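Clothing Swap at Fodberg Hall Moves 3,589 Garments and Adds a Friday Repair Evening

DRIRKPORT – The Drirkport Clothing Swap has wrapped up its biggest season yet, and the final tally is in: 3,589 pieces of clothing found new owners at Fodberg Hall between the first rack in winter and the last one in June. Skasero, the neighborhood group that runs the swap, is opening the doors again next season with longer hours, a bigger children's section and a repair evening every Friday.

The swap works the way it always has. You bring clean clothes you no longer wear, you get one token for each piece, and you trade the tokens for whatever catches your eye. No money changes hands, and unused tokens stay good for the following month. People who arrive with nothing to trade can ask for 3 starter tokens at the door, and plenty of regulars began exactly that way.

"I thought we would run out of hangers, and then we did run out of hangers," said Kvido Halás, who coordinates the swap for Skasero. "It was a wonderful problem to have! People were holding up sweaters and calling across the room to ask whose size it was. I went home with a raincoat I've worn every week."

T-shirts were once again the most traded item by a wide margin, followed by children's pants and winter coats. Shirts will have their own tables next season (they used to share with knitwear, and by midafternoon it was hard to tell which pile was which). Sizes will be marked at the end of each table, and everything on it will be folded to one width so the stacks stay up when people dig through them.
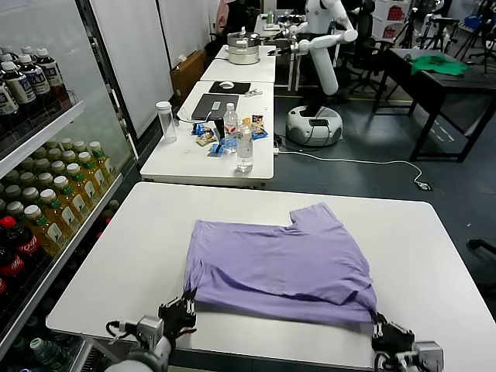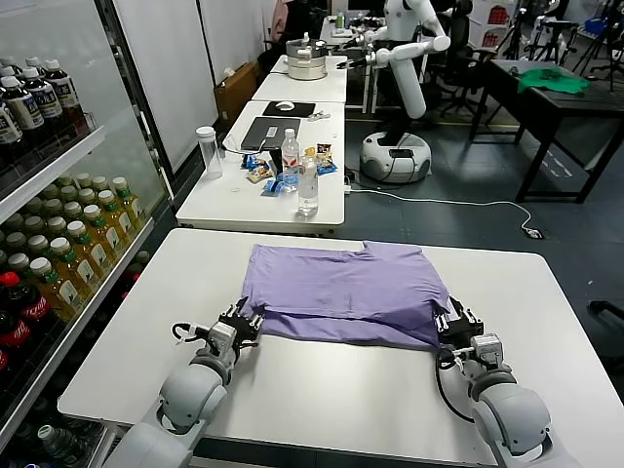

A lavender T-shirt on a white table. 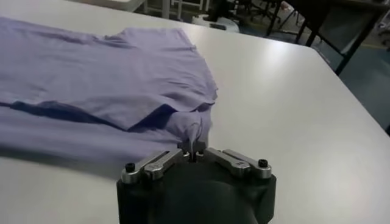
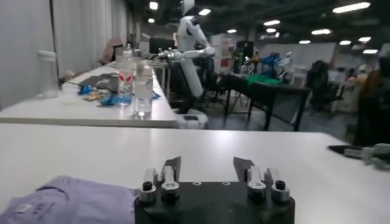

Coats, dresses and anything with a collar will stay on the racks along the back wall of Fodberg Hall. The children's section moves out of the hallway and into the side room, where there is space for strollers and a rug for kids who would like to sit down while the grown-ups look. Baby clothes up to size 2 will be bundled in sets, a change that parents asked for over and over last season.

The new Friday repair evenings are the part everybody at Skasero is talking about. Jelínek, the tailoring shop two doors down from the hall, is lending sewing machines and sending someone over to run them. Bring a pair of jeans with a blown-out knee, a jacket with a stuck zipper or a shirt that has lost its buttons, and you can learn to fix it on the spot. There will be thread in just about every color, a big jar of spare buttons and a basket of fabric scraps for patches. Beginners are very welcome. So are people who already know how to darn a sock and don't mind showing someone else.

"We kept seeing really good clothes come in with one tiny thing wrong," Halás said. "A hem coming down, a missing hook. It takes ten minutes to fix if somebody shows you how, and after that you can do it for the rest of your life. I learned to sew on a button last spring and I have been going around the house looking for more buttons to sew on."

The repair table has room for a limited number of machines, so visitors who want to use one should put their name on the sheet by the entrance when they arrive. Hand sewing needs no sign-up. Children can take part with an adult next to them.

Clothes brought to the swap should be washed, dry and ready to wear. Skasero can take shirts, pants, skirts, dresses, sweaters, coats, scarves and hats. Shoes are accepted in pairs if the soles are sound. Underwear, swimwear and bedding can't be accepted. Each household may bring up to 70 pieces per visit; anyone clearing out a larger closet is asked to get in touch first so that extra tables can be set up.

Fodberg Hall has step-free access from the courtyard side, and there is a bike rack by the main door. The dressing corner has two full-length mirrors and a curtain. Tea is on all day.

Dates for the new season will be posted on the hall's notice board and in the window at Jelínek. Questions about bringing clothes, borrowing a table or helping out at a repair evening can go to Kvido Halás at the Skasero desk, just inside the main door of Fodberg Hall.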